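Lusberg Users Forum > Cell practice and standards > Draft rule set for corded objects in tabletop pick and place

skivard_ops
Posted in Cell practice and standards

We are rewriting the bench rules for our manipulation cell and I would like comments before the draft is frozen in December. The old sheet covers rigid items only. Anything with a lanyard, wrist loop or cable was left to operator judgment, and two shifts have ended up with two different habits. The limit on strap position in particular is written nowhere.

Background: one arm, one parallel gripper, overhead view. Planned run is 4,000 episodes. Items are a mix of drink bottles and small handheld things placed on or taken off a plate. The strapped items are where the rules are thin.

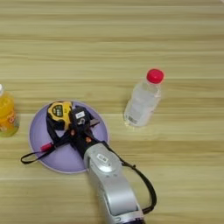

Draft rules, section 4 (corded items)

4.1 The strap counts as part of the object. If any part of it hangs over the plate rim at the end of an episode, that is logged as overhang and is not a failure.

4.2 Before release, the operator checks that no strap passes between the finger and the arm link. If it does, stop and free it by hand with the arm in hold.

4.3 Filled bottles stay capped at all times and stand clear of the plate by at least 100 mm.

4.4 Cell speed is reduced to 10 percent whenever the gripper is below rim height with a strap in reach.

4.5 The arm's own cable is dressed so that it cannot be mistaken for a strap by the operator or the labeler. Black on black has cost us labels already.

The item I am least sure of is 4.2. The strap can go under the fingers and come out along the arm on the far side, and from the operator's position this is hard to see.

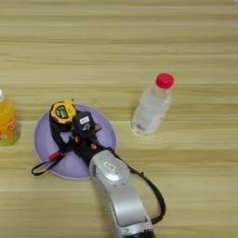
Yeon: 4.2 as written asks for a check at the wrong time. By the moment of release the fingers have already closed and the strap is wherever it is. Put the check before descent and again before retract. Release itself is the least risky part of the cycle.

tolerance_stack
Replying to Yeon

Disagree in part. Two checks per pick on 4,000 episodes is a lot of operator time and people will start ticking the box without looking. I would make the pre-retract check mandatory and drop the first one. A strap caught at retract pulls the plate. A strap caught at descent normally just gets pressed flat.

Yeon
Replying to tolerance_stack

"Normally" is carrying that sentence. Pressed flat against a link is how you get a loop around a joint cap two moves later. I have cut one off a wrist joint.

skivard_ops
Replying to both

I can live with one mandatory check before retract and a second one only if the strap crosses the gripper centerline. Will reword as 4.2a and 4.2b.

4.4 needs a carry clause too. With the object lifted beside the plate and the strap still reaching back over the rim, the draft as it stands lets full speed resume, because the gripper is above rim height. The height condition should apply to the lowest point of the strap.
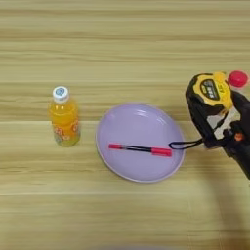
Lusberg, December

Gyu-bin Seok, maintainer note. I am pinning this thread. Please keep replies to the wording of section 4. The general question of whether filled bottles belong in a cell at all has its own thread and I have moved three posts there. For reference, the current shared template says only "flexible attachments to be controlled" and gives no speed or distance. If this group agrees on values I will put them in the template as recommended, with the site free to set stricter ones.

Daria
Replying to skivard_ops

Two points.

First, 4.3. Measured from what? Bottle base to plate rim is easy to check with a tape on the bench, but the arm does not sweep at base height. A tall bottle next to a low plate wants the distance taken from the bottle body to the swept volume of the wrist. I would write both and use the larger.

Second, 4.1. Overhang should have a limit. A strap lying over the rim and onto the table by a short length is one thing. A strap running down beside the arm is another, and I would not log them under the same code. We use three codes: on plate, over rim, in arm space. The last one stops the run.

skivard_ops
Replying to Daria

Agreed on the codes. On 4.3, swept volume is correct but our operators have no tool for it at the bench. I could mark a keep-out line on the table from the simulated path and let them place bottles outside it. 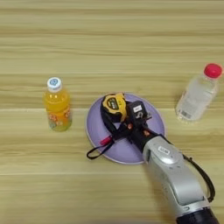 The line would be redrawn whenever the plate position changes, and the revision written on the cell log. It adds almost 10 minutes to a changeover, which I can accept. Revised text for the whole section:

4.1 Strap position at end of episode is coded P (on plate), R (over rim) or A (in arm space). Code A stops the run.
4.2a Strap check before every retract.
4.2b Additional check before descent if the strap crosses the gripper centerline.
4.3 Bottles capped, outside the marked keep-out line.
4.4 Reduced speed while the lowest point of any strap is below rim height.
4.5 Unchanged.

tolerance_stack
Replying to skivard_ops

4.4 now means reduced speed for most of the transfer on a long lanyard. Has anyone priced that against the cycle time? I would shorten the lanyards and keep the old wording.

Daria
Replying to tolerance_stack

Then the rule covers your lanyards and no one else's.

skivard_ops
Keeping the new 4.4 for the draft. Send objections with measured cycle times and I will reopen it.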